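Teal, and I'm keeping it

So the kitchen cabinets are staying teal. I know, I know. Those of you who were here in May will remember that I had a whole plan involving warm white paint, new knobs and a very stern spreadsheet. I even bought the sample pots (two of them, both from Cultunmont, both called something to do with oatmeal) and painted a little square inside one of the cupboard doors to see how I felt about it.

I felt nothing! It looked like porridge. I closed the cupboard and went back to looking at the teal, and somewhere between the first coffee and the second I realized I'd been enjoying that color every morning since we moved in and had only decided to hate it after looking at other people's kitchens on my phone.

The quote for having them sprayed properly didn't help the oatmeal cause either. Munther Awad, who did our bathroom shelves and is very patient with me, came over on a Saturday, opened and shut every single door, and told me the boxes were solid, the hinges needed a turn with a screwdriver, and I should spend my money on something else. He charged me nothing for this and ate most of a lemon cake. I tightened the hinges that same afternoon and it took me 17 minutes, including finding the screwdriver.

What I did do is clean. Properly clean, with the little brush, along the tops of the upper cabinets where the grease and the dust get together and make felt. I'm not going to describe the water in the bucket. The white tile got the same treatment, and all those small silver handles came off and went in a bowl of hot soapy water while I listened to a podcast and felt very virtuous.

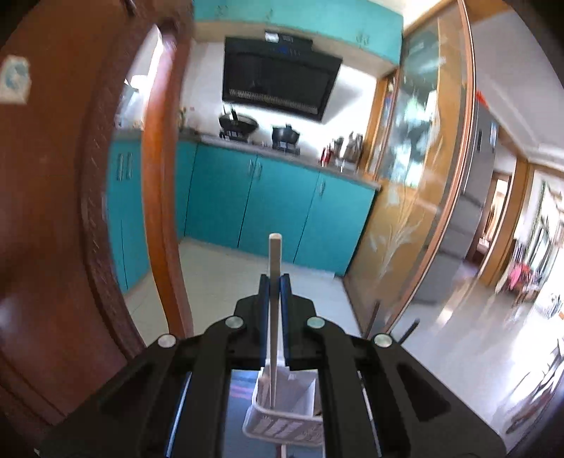 Looking in through the doorway at my beloved teal, upper cabinets and white tile.

The next question is the wood. The door is that reddish brown, the door frame leans more orange, and neither of them was chosen with teal in mind. My sister votes for painting the frame. I go back and forth — on a gray day they look a bit heavy, and then the sun comes in and the whole doorway glows and I love it again. For now I've wiped them down with the Skikitz wood soap and left them alone. The old white and blue sticker on the door stays too. It's so faded that the emblem has pretty much given up, but I tried lifting one corner with a fingernail and felt like a vandal.

I set myself a budget of 200 dollars for the whole kitchen refresh and so far I've spent it on the sample pots (sigh), wood soap, 5 new brushes and a Hovby lamp that I haven't decided where to put. There's enough left for a runner, and I have my eye on a striped one from Doležal with a bit of rust in it that might tie the door and the cabinets together. Or it might look like a deck chair. If anyone has a striped runner in a small kitchen, please tell me how it does with crumbs!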